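Home / News / Workplace & Facilities

Skekutgate revises storage rules for small containers

Published July 2026

Tenants of the Skekutgate light industrial park will have to register small liquid containers by barcode and keep them apart from hand tools under a revised storage rule issued by the park's operator, Drakos. The rule takes effect in October and covers 437 rented units.

The change replaces a paper inventory that tenants filled out once a year. Under the old system a container was listed by product name and shelf number. Under the new one, each container of one gallon or less is listed by the code on its label, the date it was opened and the cabinet in which it is kept. Larger drums and cans were already tracked separately and are not affected.

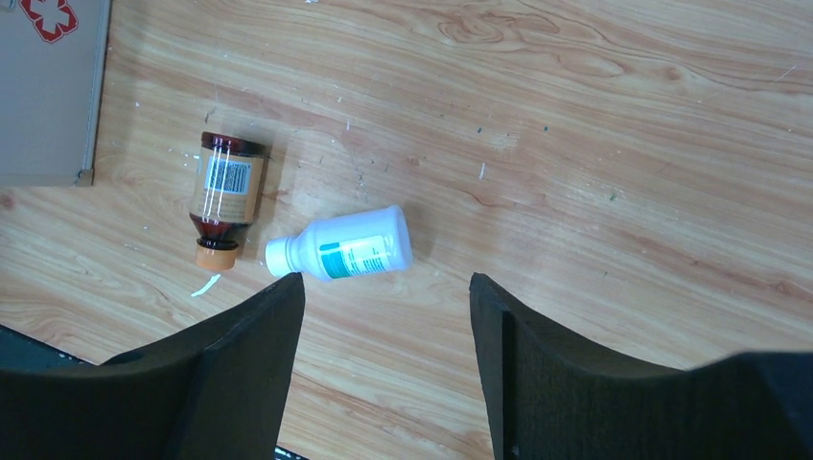 Bottle labels with a manufacturer's barcode can be registered without an additional sticker.

Where the original label has no barcode, or where the code can't be scanned, the tenant must apply a printed one from the park office. It has to be placed on the body of the container and must not cover hazard text, the batch number or the expiration date. Caps and lids may not be used for labels. In the last inspection round, caps had been switched between containers in several units, according to Anathi Joubert, who wrote the rule for Drakos.

"A label on a cap identifies the cap," Joubert said. "We had entries in the inventory that matched a cap and did not match the liquid under it."

Product poured from a larger container into a smaller one counts as a new entry. It must carry the name of the product, the date of transfer and the code of the source container. Food and drink bottles may not be reused for this purpose under any circumstances, a provision carried over from the earlier rule without changes.

Inventory records will be kept in Ollus, a stock database the park already uses for spare parts. Each tenant can hold up to 800 entries at no charge. Units that need more, mainly paint finishers and print shops, can apply for an extended account with a limit of 4,000 entries. Closed entries remain in the database for 6 months and are then deleted.

The second part of the rule deals with tool storage. Portable toolboxes can no longer be used to hold liquids, including oils, adhesives and thread-locking compounds. Inspectors found residue in the bottom compartments of metal boxes, where it was not visible until the trays had been lifted out. Drakos also reported corrosion on measuring tools stored next to leaking cleaner.
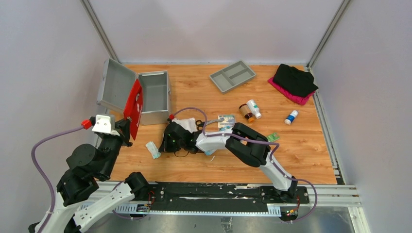
Karla Jaramillo

Toolboxes do not have to be registered. They must be marked with the unit number, and they must be empty or contain only dry items when left in a shared corridor or loading area overnight. A box that doesn't meet these conditions will be moved to the park office and released to the tenant on request. No fee applies the first time.

Liquids used with tools are to be kept in a closed cabinet with a raised sill or in a spill tray large enough to hold the contents of the biggest container in it. Trays may be stacked only if the manufacturer permits it. Containers are to be stored upright and closed between uses. Aerosols fall under the existing fire safety rule and need a separate cabinet.

Tenants had until the spring to comment on the draft. Gerasimos Raptis, who runs a furniture finishing business in the park, asked for an exemption for containers used up within a single shift. Drakos accepted the point in part: such containers need a label but no database entry, provided they are discarded before the unit is locked.

A proposal to require photographs of every cabinet was dropped. A request from several tenants to share one cabinet between neighboring units was also turned down, on the grounds that responsibility for a leak could not be assigned.

Handheld scanners can be borrowed from the park office for up to two working days. Phone scanning is supported in the current version of Ollus. Inspections under the new rule begin four weeks after it takes effect, starting with the units on the north side.

Filed under: Storage, Labeling, Industrial property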